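What I learned from a seven-month insurance claim

I've put off writing this up until the whole thing was finished, and it finished in July, so here goes. It's mostly for my sister-in-law, who is at the start of the same process, and for anyone else who gets knocked off their feet in a car park and then starts getting letters.

The short version of the accident: I was walking back to my car at the Lutgate shopping centre with a bag in each hand when a ute reversed out of a bay and caught me on the left hip. I went down on my wrist and knee. The driver, to his credit, stopped straight away and gave me his details. A woman from two bays over, Shiuli Dewan, wrote her number on the back of a receipt and told me to ring if I needed a witness. I remember thinking that was a bit much for a sore wrist. It was a fractured wrist, and her number ended up being the most useful thing I took home that afternoon.

I didn't call an ambulance. I drove home in second gear, more or less, because changing gears hurt, and went to the clinic the next morning. If I had my time over I'd have gone that same afternoon. The insurer later asked three separate times why there was an overnight gap between the accident and the first medical record, and each time I had to write out the same answer in slightly different words.

The clinic sent me for an X-ray, put me in a cast and gave me a certificate for work. I'm a picker in a warehouse, so one working arm meant no working at all for a while. My manager, Roy Tapley, was decent about it and found me some desk hours once I could type, but there were still several weeks on sick leave and then several more on nothing.

The first claim form was 58 questions long. A fair few of them didn't apply to me, and I left those blank, which turned out to be a mistake. The form came back in the post with a cover sheet asking me to write "not applicable" in every empty box and sign it again. That cost me a fortnight. Write something in every box, even if it's only a line through it.

After that I got organised. I bought a ring binder and some dividers and kept one section each for medical, wages, letters and out-of-pocket costs. I also started a phone log in an exercise book, with the date, the time, who I spoke to and what they said they'd do. I'm not a tidy person and I'd never done anything like it before, but I was talking to a different person on almost every call and none of them seemed to have the notes from the one before.

The out-of-pocket section was the one I nearly got wrong. I had assumed it meant doctor's bills. When I finally got some advice, I found it could cover a lot of ordinary things: bus fares to physio, parking at the hospital, pain relief from the chemist, a wrist brace, and the things that were damaged when I fell. My glasses were scratched, my work trousers were torn at the knee and my walking shoes had split along one side. I'd thrown the trousers out by then. I still had the shoes in the laundry, so I took photos of them, found the old bank statement showing what I'd paid, and put in the receipt for the new pair.
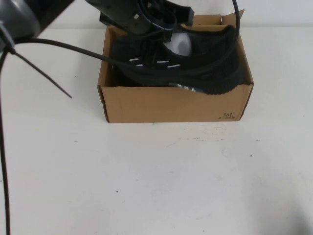 One black shoe, on its side in an open cardboard box.

The insurer didn't pay full price for any of the damaged things. They took something off for age, and I didn't argue much over that. The glasses they paid nearly in full after the optometrist wrote a short letter. The trousers they refused, as I had no photo and no receipt. Don't throw anything out, however grubby it is.

The advice came from Sandamali Haque, who works at the community legal service in Stekport. Appointments are free and you get half an hour, so I went in with my binder and a list. She told me to stop giving opinions on the phone. I'd been saying things like "it's not too bad today" to be polite, and she pointed out that someone at the other end was probably typing that down. After that I stuck to what the physio had written and said I'd send the report.

She also told me to check the time limits before I did anything else. I won't repeat them, as they differ from one place to another and they depend on what kind of claim you're making. I'd been assuming I had years. I had a lot less than that for the first notice, and I was only inside it by luck.

Around the middle of it all I got an offer. It came as a one-page letter with a form to sign, and it would have covered the medical bills to that point, plus $200 for everything else. I was tempted. I was behind on the car rego, I was sick of the phone calls, and money in the bank that week looked better than more money later on. My physio, Asanka Siriwardena, hadn't discharged me yet and said he wouldn't be guessing at how much grip strength I'd get back until the cast had been off a good while longer. Sandamali said that signing would most likely close the claim for good, future treatment included. So I wrote back and said no thank you, not yet.

Then there was the argument about fault. The driver had been very sorry on the day, but his version on paper was that I'd stepped out from between two parked cars. I hadn't. I'd been on the marked walkway. I rang Shiuli, who remembered all of it and wrote a one-page statement with a little sketch of where everyone was. I also asked the centre for its camera footage and was told it had been wiped weeks before. I gather that's common, so if there's any chance a camera caught your accident, ask in writing in the first few days. With Shiuli's statement on the file, the question of who stepped where went quiet and didn't come up again.

The last part was the wages. The insurer wanted payslips from before the accident and a letter from work setting out the shifts I'd missed. Roy wrote the letter, but he left off the overtime, and I didn't notice until after it had gone in. Getting a corrected one accepted took another month. Read everything other people write for you before you send it on.

The final offer came through in writing and I had Sandamali look over it before I signed. I'm not putting the figure up here. It covered the treatment, the wages with the overtime included, most of the out-of-pocket costs and a sum for the injury itself, and it was a good deal more than the first one. The money arrived 7 business days after they got the signed form, far quicker than anything else in the process.

The wrist is mostly fine. It aches in the cold and I can't do a push-up on it, but I couldn't do many of those before. I'm back on full shifts.

If you're at the start of this and want a copy of my phone log page to print out, leave a comment and I'll email it to you. It's only a table with five columns, but it saved me a lot of grief.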